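Bristby Extends Washable Pet Bed Range with Flemex Fill

February | By Gleice Nogueira, Bristby Press Office

We use cookies to improve your experience on this site. Accept | Manage settings

NESHOLM - Bristby, a maker of pet bedding and soft home goods, today announced an extension of its washable pet bed range. The new beds use Flemex, a polyester fiber fill supplied by Papadakis, and replace the foam-core models sold until now. They will ship to stores in 3 sizes.

Flemex is cut and crimped so that the fibers return to shape after washing. In the Bristby beds it is held in stitched channels inside the side walls, which limits movement of the fill toward the corners. The base pad is filled separately and at a lower density.

Bristby ran 532 wash and dry cycles across the range before release. Wall height was measured before the first cycle and after the last, and seams were checked by hand. Two seam designs were dropped as a result of the tests - both had opened at the front corners. The seam now in production is double stitched with a wider allowance. 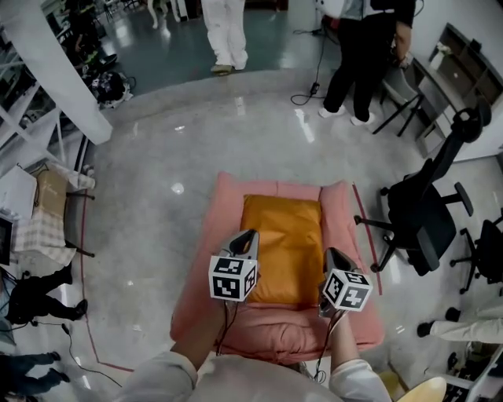

Pink padded pet bed with raised sides, with an orange-yellow cushion in the center.

The beds can be machine washed on a gentle cycle at low heat. Tumble drying is allowed on the lowest setting. The medium and large sizes should be washed alone, and owners of top-loading machines with a center post are advised to use a front-loading machine for the large size.

"Most of the returns we saw on the foam models came from washing," said Gleice Nogueira, product manager at Bristby. "The foam held water and took days to dry. Changing the fill was the direct answer to that."

A first run of 2,023 beds has been completed at the Nesholm plant. Retail partners can place orders now through their usual Bristby account. Spare covers will follow as a separate item, and foam-core beds already in stores will remain on sale until stock runs out. Existing warranties on those models are not affected.

Press contact: Bristby Press Office, Nesholm
© Bristby. All rights reserved. | Back to top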